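3.2. La place du récit dans l'histoire locale destinée au grand public

La question que nous traitons dans cette section est limitée. Nous ne cherchons pas à savoir si un livre d'histoire doit raconter ; cela est admis par la plupart des auteurs depuis longtemps. Nous voulons comprendre de quelle manière les monographies de petites villes distribuent leur matière entre le récit et l'exposé, et ce que les lecteurs en disent dans leurs comptes rendus. Notre corpus comprend 52 monographies et 233 comptes rendus, parus pour la plupart dans des bulletins de bibliothèques et dans des blogs de lecture.

Pour le codage, nous avons suivi la grille proposée par Ostrowski, avec deux modifications. D'une part, nous avons séparé la scène (un lieu, des personnes, une action continue) et l'anecdote, qui dans la grille initiale forment une seule catégorie. D'autre part, nous n'avons pas codé les préfaces, qui sont souvent écrites par une autre personne que l'auteur. Chaque chapitre a été lu par deux codeurs, Miłosz Adamczyk et Zuzanna Grabowska, et les désaccords ont été discutés avec un troisième lecteur.

Le cas de Dornville illustre bien la difficulté. L'ouvrage d'Edmund Czarnecka sur cette ville commence par une longue scène d'inondation, dans laquelle le lecteur suit un meunier et sa famille pendant une seule nuit. Le chapitre suivant abandonne ces personnages et donne, sur presque 68 pages, l'état des propriétés foncières paroisse par paroisse. Les comptes rendus parlent tous de la première partie. Un seul mentionne les propriétés foncières, et c'est pour regretter l'absence d'une carte.
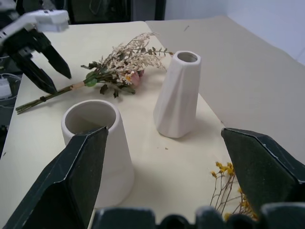
Figure 4

Il serait cependant trop rapide de conclure que les lecteurs refusent l'exposé. Dans le livre sur Tarnstead, les chapitres consacrés aux registres du marché contiennent très peu de scènes, et ils sont pourtant cités avec faveur. La différence nous semble venir de la position des documents dans l'argument. L'auteur de Tarnstead pose d'abord une question simple : pourquoi le marché a-t-il changé de rive ? Puis il fait entrer les registres un par un, comme des témoins que l'on écoute. Le lecteur avance donc avec une attente, même si aucun personnage ne le conduit.

Stępień a soutenu que cette attente suffit à définir un récit. Nous ne le suivons pas entièrement sur ce point. Si toute question qui reçoit une réponse tardive devient un récit, alors le terme couvre aussi bien une démonstration de géométrie, et il perd pour nous son utilité. Nous préférons parler d'exposé orienté, et réserver le mot récit aux passages où une durée est représentée.

Avec cette distinction, huit ouvrages du corpus ont changé de catégorie. Le plus notable est l'histoire des filatures Fairclough, que nous avions d'abord classée parmi les livres narratifs à cause de son ton très vif. À la relecture, les scènes y sont rares et courtes. Ce que les lecteurs appellent « une histoire bien racontée » désigne dans ce cas la clarté des transitions et le choix des citations, en particulier les lettres du contremaître, placées toujours en fin de chapitre. Nous revenons sur le vocabulaire des comptes rendus dans la section 3.3, où les adjectifs « vivant » et « prenant » sont examinés séparément.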